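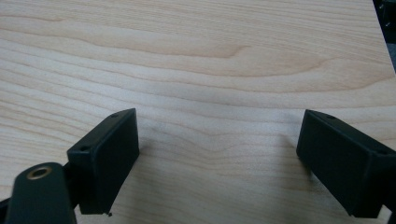
Fig. 1. Wrist view, jaws open over the bench top, no object between the pads.

Robot Software, Unit 6: Grasp state and the wrist camera
Course notes, February. Lecturer: Gizella Farkas. Lab sessions: Oluwaseun Fashola.

Shares 2 | Comments 3

6.1 What the perception node has to report

The grasp controller does not consume images. It consumes a small message with four fields: jaw gap, gap occupancy, a confidence value, and the timestamp of the frame used. Everything in this unit concerns how those fields are filled in and what the controller may do when one of them is stale or missing.

Jaw gap is the distance between the inner faces of the two pads. On the Brultel driver it is available from the encoder, and you should use the encoder value for control. The visual estimate is computed anyway as a check. If the two disagree by more than the tolerance in the config file, the node sets the confidence to zero and the controller holds position.

Gap occupancy is the harder field. It answers one question: is there something between the pads that closing would touch?

6.2 Segmenting the pads

The pads are matte black and the bench is pale wood, so a plain intensity threshold separates them in a frame like Fig. 1. Do not stop there. The threshold also picks up the arm behind the left pad and the dark object in the upper right corner. The first belongs to the gripper and the second does not, and the threshold cannot tell them apart.

Use the kinematic prior. The camera is fixed relative to the gripper body, so for a given encoder reading each pad can appear only in a narrow region. Project the pad model into the image, dilate it by the calibration error, and keep only dark pixels inside the result. The right pad runs past the image border at this opening. The model must be clipped to the border before you compute overlap, or the score for that side will be too low.

The two small holes in the top edge of each pad are usable as point features. They are dark on dark, and in the lab code they serve only to refine the pose after the outline has been fitted.

6.3 Classifying the gap

Take the quadrilateral between the fitted inner faces. Compare its contents with the background model. Three effects give false positives on this surface:

Grain. The lines ripple between the pads, and an edge detector will fire on them. Edge density alone is not an acceptable occupancy test.

Shadow. There is a faint gray shadow just left of the right pad. It darkens the wood but leaves the grain visible. Compare normalized texture before comparing intensity.

Debris. See the black speck below the lower right corner of the left pad. Remove components under the minimum area, and do the removal after the shadow step.

The reference background model was built by Gorazd Stoyanova from 3,000 empty-gap frames. A further 1,000 were held back for testing and are in the Craddock directory on the lab server. Do not train on them.

6.4 State machine

OPEN: jaws at commanded opening, occupancy false. Closing is not permitted.
READY: occupancy true on 3 consecutive frames. Closing is permitted.
CLOSING: occupancy is ignored, motor current and encoder are monitored.
HELD: current above threshold, encoder stationary.
FAULT: stale frame, zero confidence, or encoder timeout.

The transition from READY back to OPEN needs only one negative frame. The asymmetry is deliberate. Nele Desmet's planner treats READY as a precondition and will replan on its own if it is withdrawn.

6.5 Lab task

Implement gap_occupied() in the Stullow package. Input is the rectified image and the encoder value; output is a boolean and a confidence. Run the supplied test script with logging on and hand in the log with your code. Work in pairs. Students who use their own threshold values must list them in the header of the source file.

Calibration files are read-only. If yours fails to load, see Oluwaseun before editing anything.

Reading for Unit 7: Van Leeuwen's notes on timestamp alignment, sections 2 and 3.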